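Piltetti Glitter Desk Mic - purple and silver, with shock mount and tripod

Item no. 442
In stock
Ships with: microphone, shock mount, tabletop tripod, foam cover, 52-inch cable

I'll admit I ordered the first box of these for my niece and then kept one for myself. I run a small shop, I record voice notes for our newsletter, and every mic I'd owned up to then was plain black. This one sparkles! The body is covered in purple and silver glitter from the bottom of the grille on down, and the top is a round silver mesh head, the kind you'd picture if somebody said "microphone" and told you to draw one.

It's a friendly thing to have on a desk. Kids walk straight up to it and start talking, which I can't say for the big gray studio mic I used to keep in the same spot.

What it's good for

Podcasts, school projects, reading stories to grandparents over a video call, karaoke at the kitchen table. I wouldn't buy it to record a drum kit (a customer did, and we had a nice long email about it). Talk to it from a hand's width away and you'll be happy.

The stand and mount

The tripod is short and black with three thin legs that spread out flat on the table. Give it a bit of room, especially on a crowded desk - the legs reach farther than you'd think. The mic stands upright in a round black shock mount, hung on elastic, so bumps and typing don't travel up into the recording so much. If an elastic ever slips off its hook, just stretch it back on. Spare sets are item no. 988, and they fit the older Nollex mount too.

Setting it up

1. Open the tripod legs all the way before you put any weight on it.
2. Screw the shock mount onto the tripod. Finger tight is plenty.
3. Slide the mic down into the mount until the elastic holds the glittery part and the mesh head is clear on top.
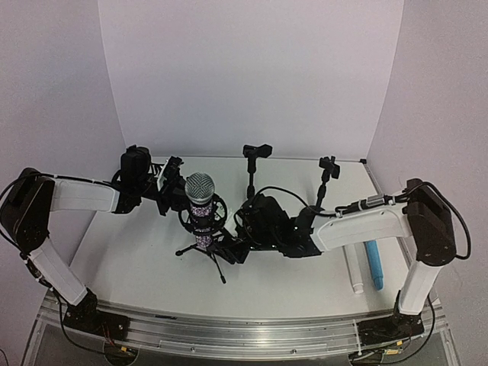

4. Plug in the cable and leave a little slack so it doesn't tug on the mount.

Cleaning

Soft dry cloth only, please. No sprays on the mesh. The foam cover can be hand washed, but let it dry overnight.

Customer notes

"Bought two for our after-school radio club. The purple one is always the first to get grabbed." - Miroslava Lukáč

"Nice and steady. I wish the cable were longer." - Rhodri Owen

Rhodri, I hear you! A longer cable is coming in November.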